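About Us

Grerport began with a laundry basket and a favor. Gemma Farina had just moved into the apartment over the old Bayram bakery, and her downstairs neighbor, Melahat Bilgin, was home with a new hip and a pile of washing she couldn't carry up the stairs. Gemma brought the pile up, washed it, folded it and took it back down in time for supper. The next week there were two piles, because word gets around in a building like that, and by the end of the summer she was washing for most of the block and had worn out her own machine doing it!

We're a good deal bigger now, though we still think of ourselves as a neighborhood laundry. We have a proper shop at 2073 Prekov Street, with long tables for sorting and folding, and we look after the household washing of nearly 30 families, along with aprons and table linens for a couple of small restaurants. Melahat's hip healed beautifully, by the way, and she runs our front counter in the mornings.

People often ask what we will and won't take, and the answer is that we take what a home makes dirty. Sheets, shirts, curtains, the tablecloth from your grandmother that you're a little afraid of — bring it all in together, in whatever bundle it happens to be in, and leave the sorting to us.
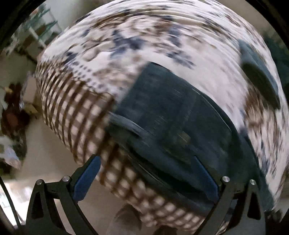
Sorting is really where the work is, and we're happy to spend time on it. Prints and checks can often share a wash, but dark blues are kept well away from anything with a white background until we know how they behave. Nevzat Öztürkmen taught most of us how to do this. He came to us after 39 years in hotel laundries, and he can tell you more about a seam by rubbing it between his fingers than the rest of us can with our glasses on.

Orhun Demirtaş does the mending. If a hem has come down or a button is hanging on by a thread, he'll put it right while your things are with us, and he only charges for the bigger jobs (he'll call you first). Güven Ekinci drives the van and knows which of you would like the bag left with a neighbor.

We fold everything by hand. If you like your towels in thirds, or your pillowcases tucked inside one another, just tell Melahat and she'll write it on your card.

The shop opens at 7 in the morning, and the coffee is usually ready a little after that. Come in and say hello, even if you haven't any washing with you.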